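**Subject:** Re: [floor-pickup] Cords and loose litter in the Denier draft, section 3
**Date:** 15 December 2018

Hello everybody,

I've been meaning to answer this since it came in, and then the Cerby visit ate most of my week, so please forgive the delay (and the length, I've never been good at short ones). For those who joined recently, I'm quoting the part I'm answering:

> We at Durnumard have gone through section 3 again and we still don't see why the list of "objects to be left alone" has to be written down before each run. Our people know what trash is. If the robot is told to pick up litter, it picks up litter, and anything fastened to a wall or a machine is obviously not litter. The form takes longer to fill in than the room takes to clear. Could we make it optional for rooms that have been used before? See also comment 1491, which asks for more or less the same thing.

I do understand the complaint, I really do. I filled in that form for the Bühler room and grumbled the whole way through. But I'd be sorry to see it become optional, and rooms that have been used before are the very ones where I'd want to keep it. People stop looking at a room they know. Chairs wander off, somebody plugs in a heater, and the list in everyone's head is from last spring.
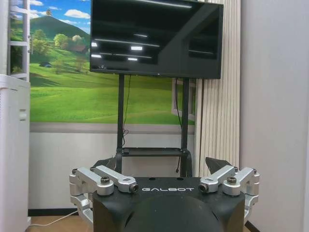
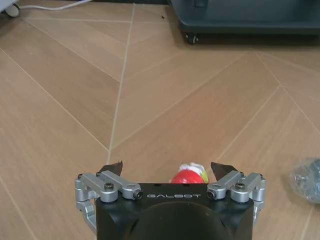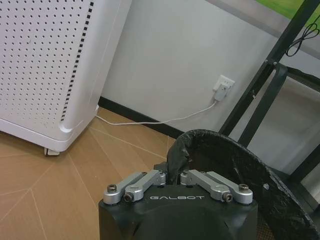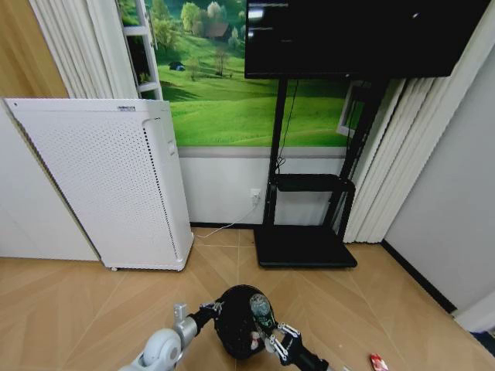 Power cords are my main worry, and the draft gives them a single line. It says "cables shall be identified," and leaves it to the reader whether that means the bundle behind the desk or every last inch on the floor. I'd like it to say that any cord lying at floor level gets its own entry, with the outlet at one end and the appliance at the other, and a strip on either side where the fingers don't close. Look at the third picture, where a thin white cable drops from the plug and runs along the floor by the black baseboard, with the trash can standing close by. If your pickup zone is drawn as "everything up to the wall," that cord is inside it. A person reads it as a cord without thinking, and I'd much prefer the written zone to say so too.

My other suggestion concerns clear plastic. The draft sorts litter by size and by weight and doesn't say a word about whether you can see through it! I'd add transparent items as their own class, so that a crumpled bag like the one at the right of the second picture and a bottle like the one held in the fourth both have to be in the test set. At the moment a team could pass with nothing but bright wrappers, and I don't think any of us had that in mind when we wrote the thing.

On the time it takes, I'm with Durnumard completely. The form is too long. Could we split it into a permanent sheet for walls, outlets and heavy furniture, and a short one for whatever is on the floor or on wheels? Carts and stands with casters belong on the short sheet, I'd say, even the ones that never seem to go anywhere. The short sheet would be filled in before every run and the permanent one only signed again when something on it changes.

I've put rough wording for all of this into the shared copy under 3, in green, and please scribble over it as much as you like. If there are no strong objections I'll move it into the clean text in January. And could whoever sent comment 1491 let me know if the two sheets would settle it for you?

Warm regards to all of you, and thank you for reading this far,

the section 3 editor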